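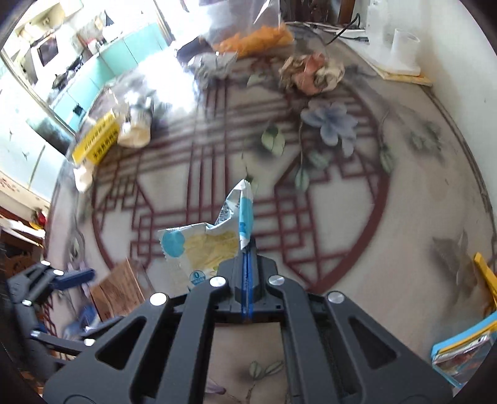 무늬가 인쇄된 유리 식탁 위에 과자 봉지와 자잘한 물건이 늘 쌓입니다. 어떤 순서로 치우고 닦는 것이 적절한지 문의드립니다.

먼저 식탁 위의 물건을 전부 내려놓고, 부스러기를 마른 상태에서 걷어 낸 다음, 물기를 꼭 짠 천으로 닦고 마른 천으로 마무리하시면 됩니다. 물건을 한쪽으로 밀어 가며 닦는 방식은 권장하지 않습니다. 이하에 문의하신 분의 상세 내용과 회원 답변을 게재합니다.

우스티나 파나시우크 (Ustyna Panasiuk)
등록일 4/20/20

안녕하십니까. 생활관리 게시판에 처음으로 문의를 올립니다. 저희 집 식탁은 상판이 유리이고 그 아래로 짙은 붉은색의 둥근 창살 문양과 꽃, 잎 그림이 들어가 있습니다. 지난 12월에 이사하면서 들인 것으로, 식사뿐 아니라 간식, 서류 작업, 휴대전화 충전까지 모두 이 식탁에서 이루어지고 있습니다.

문제는 두 가지입니다. 첫째, 무늬가 복잡하여 부스러기나 작은 포장지 조각이 눈에 잘 띄지 않습니다. 다 닦았다고 생각하고 손으로 쓸어 보면 설탕 알갱이 같은 것이 만져집니다. 둘째, 닦은 뒤에 빛이 비치면 먼 쪽 절반에 뿌연 줄무늬가 그대로 드러납니다. 주방 세제를 물에 풀어 사용하고 있으며, 분량은 따로 재지 않았습니다.

또한 먹다 남은 과자와 건조 식품의 봉지를 어디까지 버리고 어디까지 보관해야 하는지 가족 간에 의견이 일치하지 않습니다. 정리 기준을 정해 두신 분이 계시면 알려 주시기 바랍니다.

페디르 스타시우 (Fedir Stasiv)
채택된 답변

문의하신 내용에 대하여 순서대로 말씀드립니다. 본인은 질타르트 관사에서 공용 식당 관리를 5년간 담당하였으며, 당시 식당에도 유리를 덮은 식탁이 여러 대 있었습니다.

1. 물건의 분류
쟁반 하나와 쓰레기봉투 하나를 준비하십시오. 빈 포장지와 구겨진 은박 봉지는 바로 쓰레기봉투에 넣고, 나머지는 모두 쟁반에 옮깁니다. 이 단계에서 과자 봉지의 내용물을 확인하거나 유통기한을 읽기 시작하면 작업이 중단되기 쉽습니다. 판단은 식탁을 다 닦은 후에 쟁반 위에서 하시기 바랍니다. 충전선은 콘센트에서 먼저 분리한 뒤 한 가닥씩 감아 두십시오.

2. 마른 청소
무늬가 있는 상판에서는 눈으로 부스러기를 찾지 않는 편이 좋습니다. 부드러운 솔이나 마른 극세사 천으로 가장자리에서 자신 쪽으로 일정하게 쓸어 오고, 식탁 끝에 쓰레받기를 대어 받습니다. 겹치는 폭을 손바닥 절반 정도로 유지하면 빠뜨리는 부분이 거의 없습니다.

3. 젖은 청소
줄무늬의 원인은 대부분 세제의 과다 사용입니다. 미지근한 물 한 대야에 세제는 두세 방울이면 충분합니다. 천을 담갔다가 물이 떨어지지 않을 때까지 짜서 한 방향으로 닦고, 맑은 물로 헹군 천으로 한 번 더 닦습니다.
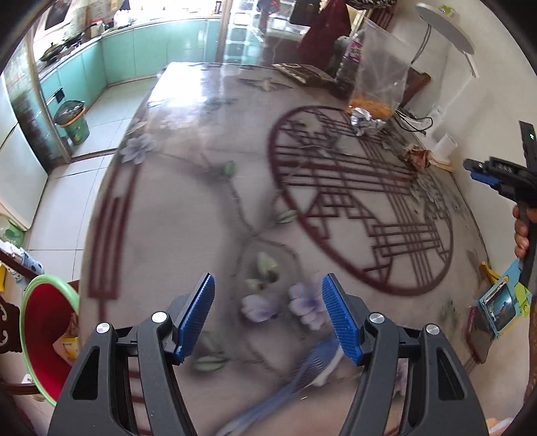
마지막 마른 천 작업은 물기가 저절로 마르기 전에 끝내야 합니다. 넓은 식탁이라면 절반씩 나누어 진행하십시오. 본인은 창을 마주 보고 앉아 고개를 낮춘 상태에서 표면을 확인하는데, 이렇게 하면 위에서 내려다볼 때 보이지 않던 얼룩이 드러납니다. 유리와 하부 판 사이의 가장자리에는 물이 스며들지 않도록 주의하시기 바랍니다. 한번 들어간 습기는 쉽게 빠지지 않으며, 유리를 들어내는 작업은 반드시 두 사람 이상이 하여야 합니다.

4. 식품 봉지의 처리
개봉한 건조 식품은 공기를 빼고 집게로 봉한 뒤 개봉 날짜를 적어 둡니다. 저희 집에서는 개봉 후 30일이 지난 과자는 가족에게 묻지 않고 버리기로 합의하였습니다. 한 입 분량만 남은 봉지는 그날 안에 먹거나 버립니다. 다만 이는 저희 집의 기준이며, 제품 포장에 별도의 보관 안내가 있으면 그 안내를 우선하십시오.

5. 파리채 등 위생과 관련된 도구
여름철에 파리채를 식탁 위에 두는 가정이 적지 않습니다. 벽이나 문 옆에 고리를 달아 식탁과 분리하여 보관하시고, 망 부분은 세제를 푼 물로 씻어 말리십시오. 식탁에 놓였던 자리는 음식을 올리기 전에 다시 닦으셔야 합니다.

전체 작업에는 처음에 60분가량 걸릴 수 있으나, 매일 저녁 쟁반 단계만 지켜도 다음번 청소가 상당히 수월해집니다.

옥사나 스타시우 (Oksana Stasiv)

위 답변에 대체로 동의합니다. 한 가지만 보충하겠습니다. 극세사 천을 세탁할 때 섬유유연제를 넣으면 유리에 막이 생깁니다. 저는 이것을 모르고 한동안 세제만 바꾸어 보았습니다. 유리용 천은 따로 빨아 주십시오.

그리고 쟁반은 테두리가 있는 것이 좋습니다. 평평한 것은 물병이 넘어질 때 곤란합니다. 저는 자리크의 직사각형 쟁반을 쓰고 있으며, 식탁의 절반보다 작은 크기로도 충분하였습니다.

비탈리 보이코 (Vitalii Boiko)

식탁보를 덮으시면 됩니다. 저희는 그렇게 하고 있습니다.

우스티나 파나시우크 (Ustyna Panasiuk)
작성자 추가 의견

답변해 주신 모든 분께 감사드립니다. 세제를 두 방울로 줄이고 맑은 물로 한 번 더 닦았더니 줄무늬가 현저히 줄었습니다. 창 쪽 모서리에는 아직 흐린 자국이 남아 있어 천을 새로 빨아 다시 시도할 예정입니다. 식탁보는 무늬가 가려지는 점 때문에 가족이 원하지 않아 보류하였습니다. 과자 봉지의 보관 기한은 현재 협의 중입니다.

관련 문의
유리 상판 모서리 보호대의 접착 자국 제거 방법
바브라 밀폐 용기의 고무 패킹 교체 시기
충전선을 식탁 다리에 고정해도 되는지 문의드립니다
개봉한 견과류의 냉동 보관
얄텐트 극세사 천의 세탁 온도
식탁 의자 바닥 소음 방지 패드 추천 요청
생활관리 게시판 전체 글 보기 (492)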